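3.2 Table and basket

Tidying studies tend to begin with a mess. We began with a table, a basket and a soft green item, which is as little mess as one can have and still call it a mess. The table top is pale wood with a fine grain, and the basket is white plastic with perforations near its rim.

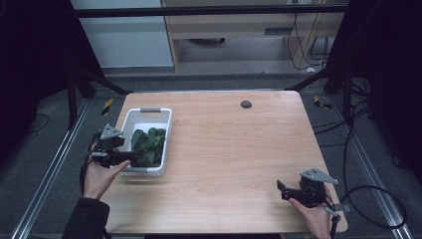
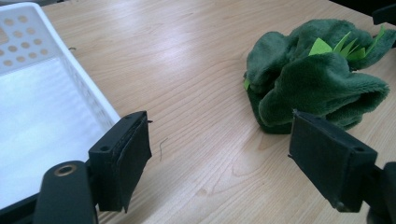
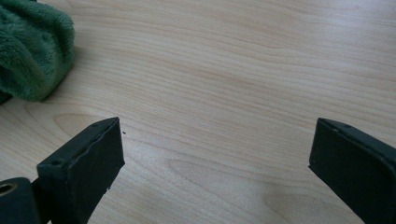
Figure 2. The Karklow table. First panel: the white basket at the left, with green contents. Second panel: the perforated basket wall beside bare wood. Third panel: the green item bunched up on the table top.

3.3 What counts as put away

Our 638 trials were sorted into two outcomes, "in" and "out." The authors expected this to take an afternoon. Leaves and cloth share an unhelpful habit of draping, and a thing that hangs over a rim can be argued into either column by anyone with a deadline. Arellano's early coding sheet had a third column, headed "morally in," which was dropped before the final pass.

We settled on a plain rule. An item is in when no part of it touches the table and none of it hangs outside the basket below the rim. Two coders applied the rule separately and then compared sheets. Most of their disputes concerned corners, stems and a single thread that one coder considered part of the towel and the other considered lint.

Folding was left out of the scoring. A crumpled towel inside the basket is put away under our rule, a position we recognize will not be popular in every household. The Zindura protocol does score folds, and readers who want to compare the two sets of results should first read Section 5, where the neatness scale is taken apart at some length.

Basket position was treated as a separate variable. A basket near the edge of the table leaves plenty of open wood beside it, and open wood invites people to put things down on it. Table 3 lists the placements by distance from the rim, including the near misses.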